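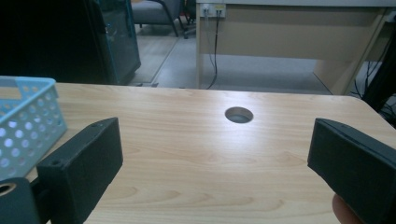
A light wood tabletop with a rimmed cable opening near its center.

Opinion > Workplace > Furniture and Facilities

September
By Yolanda Sorensen

The district's draft furniture standard, now open for comment, devotes eleven pages to seating and a single paragraph to tables. That paragraph would end the purchase of tables with cable openings for shared rooms at the Flondomwood and Idano buildings. The stated grounds are that most equipment now runs on batteries, that an opening interrupts the working surface, and that plain tops cost less. I ask the district to reconsider before the standard is adopted.

The difference in price is real and should be acknowledged. The quotation obtained from Terley puts a plain top at $421 and adds $60 for a rimmed opening. Across a large order the sum is considerable, and those who prepared the draft were right to examine it. Their comparison, however, ends on the day of delivery. A table in a shared room may remain in service through several changes of use, and its cost should be judged over that period.

The argument from batteries deserves the closest attention. Portable equipment has reduced the number of cords in our meeting rooms during short sessions. It has not removed them. A public budget hearing at Idano may run from early afternoon until nine in the evening, and by the dinner recess there are cords over the edge of every table near a wall. People step across them with coffee in hand. Lamps, desk telephones, document scanners and the larger displays have never run on batteries and are unlikely to do so during the life of this furniture.

A cord that passes through the top falls straight to the floor box. One that passes over the edge crosses the place where someone is meant to sit, or the aisle behind. The facilities office already requires that aisles be kept clear. It would be odd to adopt a furniture standard that makes the requirement harder to meet.

The draft also refers to the loss of working surface. The opening in general use at Flondomwood is 80 millimeters across – smaller than a saucer – and a sheet of paper laid over it remains perfectly serviceable for reading. Writing across it is awkward, I concede. The remedy is to specify the position of the opening with some care. On tables used from one side only, it belongs toward the back. On those used from both sides, the center is the fairest location, as it leaves an equal margin for each person.

Zdenka Vasić, who manages room reservations at Flondomwood, has suggested in her written comment that openings be drilled later, in those rooms where they prove necessary. I respect her experience but cannot agree with the proposal. A hole cut on site leaves a raw edge, and the rim must then be matched to it. The Atanasov tables altered in this way six years ago have rims that lift when a plug is drawn through, and two were withdrawn from public rooms for that reason.

There is a further question of appearance, which the draft does not mention. A pale wood top with a visible grain is a pleasant thing to sit at, and residents who attend our hearings are entitled to decent rooms. A modest gray rim does that surface little harm. A power strip taped along it does a good deal.

The district expects to buy 1000 tables under the new standard. I recommend that the paragraph be amended to require one factory-fitted opening on every table intended for a shared room, with plain tops permitted in storage and dining areas. Written comments are accepted by the facilities office until the end of the month.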